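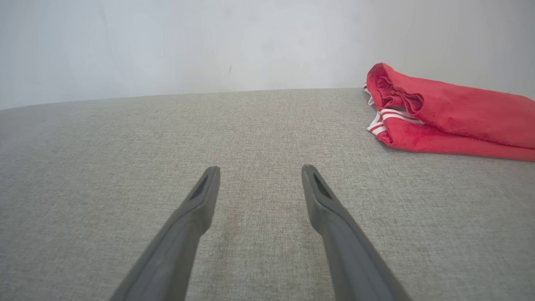
ソファを買うという行為は、たいてい色の相談から始まり、たいてい同じ色で終わる。店に入るまでは誰もが自由だ。深緑もいい、からし色も悪くない、いっそ赤もありうる、と駅からの道では話している。ところが二時間後、伝票に書かれているのは「ライトグレー」の六文字である。薄いグレーの織り地。細かく編まれたように見えて、近づいても遠ざかっても印象の変わらない、あの布だ。歯医者の待合室で、不動産屋のモデルルームで、義理の弟の新居で、私たちはもう何度もあれに腰かけている。

私の家にもある。三年前、妻と二人で家具店Hutchinsの郊外店に出かけ、張り地の見本帳を開いたときのことはよく覚えている。見本は348種類あった。表紙に金文字でそう刷ってあったのだから間違いない。「お好みの一枚がきっと見つかります」とも書いてあった。私たちは最初の二十枚を熱心にめくり、次の五十枚を礼儀としてめくり、残りは親指で端をしごくようにして通り過ぎ、巻頭に戻って、いちばん最初に見た薄いグレーを選んだ。店員は少しも驚かなかった。見本帳の一ページ目だけ、角がすり切れて丸くなっていた。

今回この特集のために、その店員のいる売り場をもう一度訪ねた。名前は出さないでほしいと言うので出さないが、勤めて十一年になるという。「皆さん、冒険するつもりでいらっしゃるんです」と彼女は言う。「それでクッションを冒険なさいます」

なるほど、我が家にもからし色のクッションが二つある。

グレーを選ぶ人の言い分は、聞いて回ると驚くほど似ている。いわく、飽きがこない。いわく、何にでも合う。いわく、汚れが目立たない。最後のひとつについては、どうも認識に個人差があるようだ。薄いグレーの布は、たしかに埃には寛容である。だが赤ワインには容赦がないし、カレーについては語るまでもない。黒いジーンズで毎晩同じ場所に座れば、そこだけ地図の等高線のように青みが差してくる。それでも持ち主は「目立たない」と言い張る。目立たないと思って買ったのだから、目立っていては困るのだ。

何にでも合う、というのも考えてみれば妙な褒め言葉で、人に向かって言えばかなり失礼にあたる。うちのソファが合わせてきた相手を思い出してみると、妻の実家から来た和箪笥、学生時代から捨てられない合板の本棚、引っ越し祝いにもらった南国風の電気スタンドである。これらに合うと言われて喜ぶソファがあるとは思えない。

製造の側にも話を聞いた。張り地メーカーのPrallia社は、国内外の家具工房に布を卸している中堅で、応接室に通されると、そこのソファもやはりグレーだった。出荷の内訳を尋ねると、広報担当者は少し言いにくそうに、グレー系だけで社内の品番が二十を超えていると教えてくれた。「霧」「砂利」「朝の港」「鳩」「鳩・濃」。並べて見せてもらったが、「砂利」と「朝の港」の違いは最後までわからなかった。担当者も一度取り違えた。

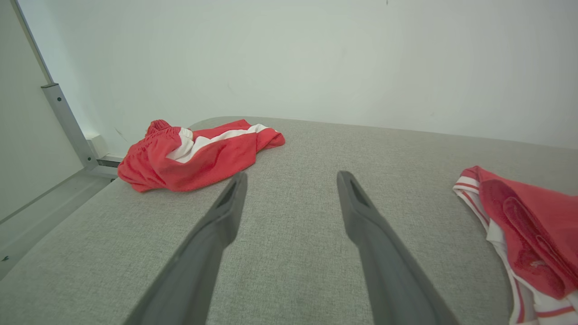 品番が増えていくのには業界なりの事情がある。展示会で新色を出さないわけにはいかない。しかし青を出しても緑を出しても、写真に撮られるだけで注文は来ない。そこで新しいグレーを出す。前年のグレーよりわずかに温かいグレー、わずかに乾いたグレーである。カタログの文案は毎年変わり、「静けさをまとう」の翌年が「余白に座る」、その次が「何も足さない午後」だった。文案を書いている人がいちばん色に飢えているのではないか、と私は思ったが、応接室では黙っていた。

では派手なソファは売れないのかというと、そうでもない。海沿いの工業団地にあるFudgateは、職人が八人だけの小さな椅子張り工房で、張り替えを専門にしている。ここに持ち込まれるのは、買ってから十年、十五年たったソファだ。工房の主によれば、張り替えの客はなぜか色を選ぶ。朱色、瑠璃色、花柄、一度は虎柄もあった。「二回目だからでしょう」と彼は言って、それ以上の分析はしてくれなかった。作業台の上には、はがされた古い布が畳んで積んであった。だいたいグレーだった。

二回目の人は大胆になる、という説を私は気に入り、帰りの電車でしばらく検討した。最初のソファを買うとき、人は部屋より先に将来のことを考えている。子どもができるかもしれない、犬を飼うかもしれない、転勤で間取りが変わるかもしれない。まだ来ていない犬に配慮して布を決めるのである。十五年たてば、子どもも犬も来るものは来て、来ないものは来なかったことがわかる。そうなれば虎柄にも手が伸びる。ただし虎柄の客は、納品の翌月にカバーを注文したそうだ。カバーの色は聞かなかった。聞けなかった、と書くほうが近い。

張り替えの値段についても触れておく。二人掛けで、布代を別にしても、量販店の新品がもう一台買える額になる。だから張り替えを頼む人は、計算が苦手な人か、そのソファが好きな人かのどちらかで、私の見るところ両者はよく重なっている。工房で順番を待っていた客のひとりは、亡くなった父親が昼寝をしていた長椅子を持ち込んでいた。もとは何色だったのかと尋ねると、彼は腕を組んで考え込み、グレーだったと思うが、父がいつも寝ていたのでよく見たことがない、と答えた。

編集部の近くに、Ovenという喫茶店がある。ここの椅子は開店以来ずっと濃い紅色のビロードで、肘のところは禿げて、座面は人の形に沈んでいる。私は二月の寒い夕方、この原稿の構成を考えるためにその椅子に座り、コーヒーを二杯飲み、構成は考えつかなかった。座り心地がいいわけではない。ばねが一本、明らかに持ち場を離れている。それでも、目をつぶってもあの椅子の色は思い出せるのに、自宅のソファの色となると、毎日六時間は視界に入っているはずなのに、どうもはっきりしない。グレーだ、とは言える。どんなグレーかと問われると困る。

帰宅して、引き出しから保証書を探し出した。張り地の欄には品番が印刷してあり、367とだけあった。見本帳は348種類だったはずである。翌日Hutchinsに電話をかけて問い合わせると、廃番と追加を繰り返しているので番号と種類の数は一致しないのだという、しごくまっとうな返事だった。ついでに367番の名前を尋ねた。保留の音楽が一曲ぶん流れ、担当者が戻ってきた。

「『鳩』です」

妻に伝えると、妻は台所から顔を出してソファを眺め、「濃いほうじゃなくてよかった」と言った。からし色のクッションは、来月あたり買い替えることになっている。候補は今のところ三つあり、そのうち二つがグレーである。

カテゴリー:暮らしと道具 > 家具 | 特集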